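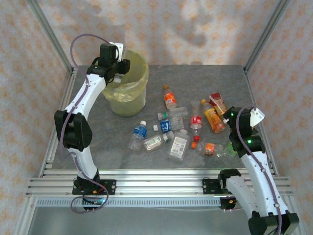 Bottles waiting for the bin

Cutting back on bottles and snack bags at home — who has stuck with it?

cosia_kate
Posted April 2, 2020
So we've all been stuck in the house for weeks and I am horrified by our recycling. Three people, two of them teenagers, and we filled the bin twice in one week! Normally the kids drink whatever at school and I never see it. Now I see all of it. I'd love to get us down to one bin by May. What worked for you? I don't want a lecture, I want stuff that lazy people can do.

Shalini Dubey
Get a pitcher for the fridge. We have a Juvar filter pitcher and my guys drink from it just because it's cold and right there at eye level. I quit buying the 12 packs and they complained for maybe four days. Slices of lemon if you're feeling fancy.

grallell_greg
Pitcher is fine but filters are plastic too, and you have to keep buying them. If your tap water tastes OK just fill a jug. I live on Grallell Street and ours tastes great, so I never understood paying for it.

Shalini Dubey
Greg, not everyone has your water lol. Mine tastes like a swimming pool. One filter every couple of months is still a lot less than what we were hauling to the curb.

cosia_kate
Ours is somewhere in between. I'll try the jug first and see if anybody whines. But what about snacks?? The bags are the part that gets me, our hauler won't take any of them.

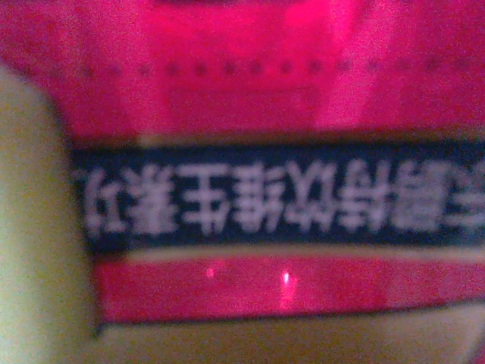
Snack wrapper, very close up

two_socks_tom
Big bags and bowls. I buy the giant pretzels from Ayaaba Foods and everybody gets a bowl in the afternoon. Yes, it means bowls to wash. Yes, they go stale if somebody forgets the clip (my wife, every time).

maplemom117
Gotta disagree with Tom here. With the giant bag my kids eat the giant bag. The little ones are wasteful, sure, but they're also the only portion control I've got right now. We switched to popcorn on the stove instead — a sack of kernels lasts forever and it's so cheap. Use more salt than you think!

grallell_greg
Seconding popcorn. I do mine in a paper bag in the microwave, no oil.

maplemom117
Greg, that sounds so sad. At least put some butter on it.

two_socks_tom
One more for Kate. Check your town's list before you sort anything. Ours changed the rules on caps last year and I'd been taking them off the whole time for no reason. The list is on the town site, under trash, way down at the bottom. 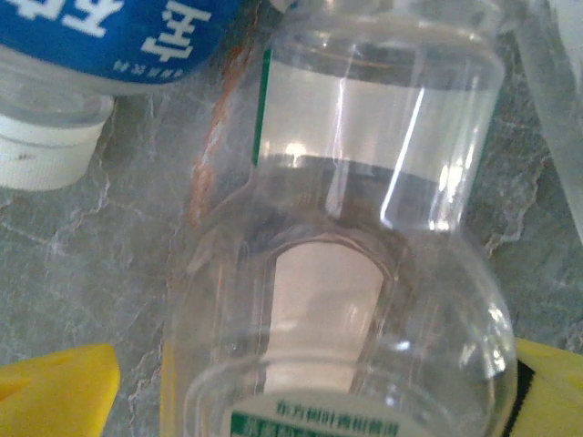
What I'm trying first (Kate's list)

1. Jug in the fridge, top shelf, whoever empties it fills it.
2. Popcorn on weeknights, with butter. Sorry Greg.
3. One big bag of something on Saturdays, in bowls, and I hide the rest.
4. Look up the cap thing.

Shalini Dubey
Hide it behind the oatmeal. Mine have never once looked there.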